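Pustau Forum > Hands and End Effectors > Faults and Safety

Thread: Thumb keeps closing after stop command, fingers release fine

kedir_t
Posted Saturday, 9:40 am

Five-digit hand on a Huteck arm, Dinsa controller, firmware unchanged since April. The task is picking small items off a wooden bench and handing them over at a fixed pose. The hand ran without trouble until this week.

Fault: on a soft stop from the controller, the four fingers go to zero torque as they should. The thumb does not. It goes on closing toward the last commanded position and holds there at the current limit. Status lights stay normal the whole time. No fault code in the log. A power cycle clears it, and it comes back later at no fixed interval.

Yesterday it closed on the side of my colleague's index finger while she was taking a part out. Bruise, no cut. The arm had stopped, the fingers were limp, and she reached in. We have locked the cell out.

Things already done:
Swapped the thumb cable with the spare. No change.
Reseated the connector at the wrist. No change.
Lowered the thumb current limit. The fault still occurs, with less force.
Checked supply at the wrist under load. Steady.

Has anyone seen a stop command reach four digits and miss the fifth?

---

dolan_d
Posted Saturday, 10:05 am

Which stop are you calling a soft stop? On the Dinsa there is a motion hold and there is a category 2 stop, and people use the same name for both. Motion hold leaves the drives powered and holding position. If the fingers are going limp on a hold, then it's the fingers that are wrong and the thumb is doing its job.

---

kedir_t
Posted Saturday, 10:21 am

Neither. We send a torque-off broadcast to the hand from the cell program, then a motion hold to the arm. The hand vendor's manual gives torque-off as the normal way to release.

---

dolan_d
Posted Saturday, 10:30 am

Then you had a person reaching into a cell where the only thing between her and a powered hand was a message on a bus. I don't care why the thumb missed it. Messages get missed. Power to the hand should be cut by a safety relay on the same circuit as the gate, and the software release is a convenience for the program.

---

sosina.tesh
Posted Saturday, 10:52 am

Agree on the relay, but he asked about the fault and the fault is interesting.

Kedir, is the thumb on its own node? On the Julura hands the four fingers share one driver board in the palm and the thumb has a separate board in the base of the thumb. A broadcast goes to both boards, but they run separate watchdogs. If yours is laid out the same way, you have one receiver that hears the message and one that sometimes doesn't. That points at the thumb board or its branch of the bus and clears the finger board completely.

Questions:
Is the bus terminated at the thumb board or at the palm?
What is the watchdog timeout on each node?
Does the thumb still answer position queries while it is stuck?

---

kedir_t
Posted Saturday, 11:34 am

Two boards, same layout as you describe. Termination is at the thumb board. It does answer position queries while stuck, and the values are correct.

Watchdog on the finger board is 230 ms. On the thumb board it reads 3,000 ms. I had assumed they were the same. I did not set either of them.

---

sosina.tesh
Posted Saturday, 11:41 am

There's half of it. The fingers may not be hearing your broadcast either. If the program stops sending position frames right after torque-off, the finger board times out in 230 ms and drops torque by itself. It looks like it obeyed. The thumb board waits three seconds before it does the same, and if anything is polling it in the meantime the timer may be reset on every query.

Do you have something polling position in the background?

---

kedir_t
Posted Saturday, 11:50 am

Yes. The logger polls all digits at 5 Hz.

---

e_yimer
Posted Saturday, 12:08 pm

5 Hz is a 200 ms gap, and the finger watchdog is 230. By your theory the logger should be feeding the finger board too, and the fingers would stay powered.

---

sosina.tesh
Posted Saturday, 12:15 pm

Good point. Unless a read does not count as a valid frame on the finger board and does on the thumb board. Different firmware revisions would do it. Kedir, can you read the revision from each?

---

dolan_d
Posted Saturday, 12:22 pm

Or the logger's gap is 200 on paper and 250 in practice. Put a bus analyzer on it before anyone builds another theory. My money is on a mechanical or thermal problem in the thumb anyway. It's the biggest actuator on the hand and it takes the load on every grasp.

---

e_yimer
Posted Saturday, 12:29 pm

A mechanical problem would not drive it closed at the current limit. It would stay where it was, or drag. He says it continues to close. Something is commanding that current.

---

kedir_t
Posted Saturday, 2:47 pm

Analyzer results, hand powered with the gate shut and the arm held still over the edge of the bench.

The logger gap averages 205 ms. It never went past 230 in the capture, so Etenesh is right that timing alone does not explain the fingers.

Firmware revisions are different. The thumb board is one release behind the finger board. The thumb assembly was replaced under service before my time here and it looks like it was never updated.

The torque-off broadcast is on the wire every time. The finger board acknowledges. The thumb board acknowledges most of the time. When it fails to, the broadcast has arrived within 2 ms of a logger query to the thumb. I can force it by raising the poll rate.

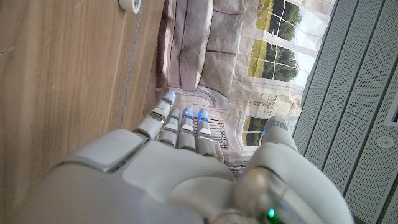
Hand powered and open, fingertip and thumb lights blue, green light at the thumb base.

Worth saying for anyone training operators: we had been telling people to check the lights before reaching in. I compared them in the good and bad cases and there is no difference. They report that the boards are powered and talking. They say nothing about torque.

---

sosina.tesh
Posted Saturday, 3:02 pm

That matches a receive buffer overrun. One slot, the query lands in it, the broadcast lands before it's read, and the broadcast is dropped. Then your polling keeps the long watchdog alive and the last position command stands. The finger board did hear you all along, so my first guess about it was wrong.

Update the thumb board. Until then, stop the logger before torque-off, send the broadcast, and require an acknowledgment from both nodes. If one is missing after a retry, drop hand power.

---

dolan_d
Posted Saturday, 3:10 pm

I withdraw thermal. I do not withdraw the relay. "Drop hand power" in that last line is still being decided by the same program that failed to notice the thumb was live.

---

desta_w
Posted Saturday, 4:26 pm

I work with Kedir and I'm responsible for the cell. Hand supply is being moved to the gate circuit. The arm was on it from the start, but the hand was added later and fed from the auxiliary output, which stays up when the gate opens. The risk assessment was written for the arm with a passive gripper and was never reopened when the hand went on. That was our error and the firmware has no part in it.

One open problem. With supply cut, the fingers relax but the thumb gearbox is not back-drivable, so it stays clamped on whatever it has. If that happens to be a person, cutting power does not free them. Has anyone here solved this?

---

e_yimer
Posted Saturday, 4:40 pm

We keep a manual release tool on a lanyard at the cell and everyone who enters has practiced with it. On ours you turn the thumb drive shaft through a port in the base. Check that yours has the port before you rely on it. We also cap thumb current well below what the vendor ships. It costs us some grasps on heavy parts.

---

dolan_d
Posted Saturday, 4:51 pm

I'd want a separate enabling switch that allows opening only, at low speed. A tool is fine if the trapped hand isn't the one you'd use to hold it.

---

e_yimer
Posted Saturday, 4:58 pm

Opening-only on what, though? You need power on the board that just ignored you.

---

dolan_d
Posted Saturday, 5:06 pm

Two people in the cell area, then, and the tool. I don't like it, but I don't have better for that gearbox.

---

kedir_t
Posted Saturday, 6:18 pm

Thumb board updated. Watchdog now reads 230 on both. Forced the poll rate up again and the broadcast was acknowledged by both nodes on every cycle in the capture. Leaving it to run with the gate shut and the logger on. The cell stays locked out until the supply wiring is finished and checked.

Desta is looking for the release port. The drawing shows one, but it may be under the cover on this version.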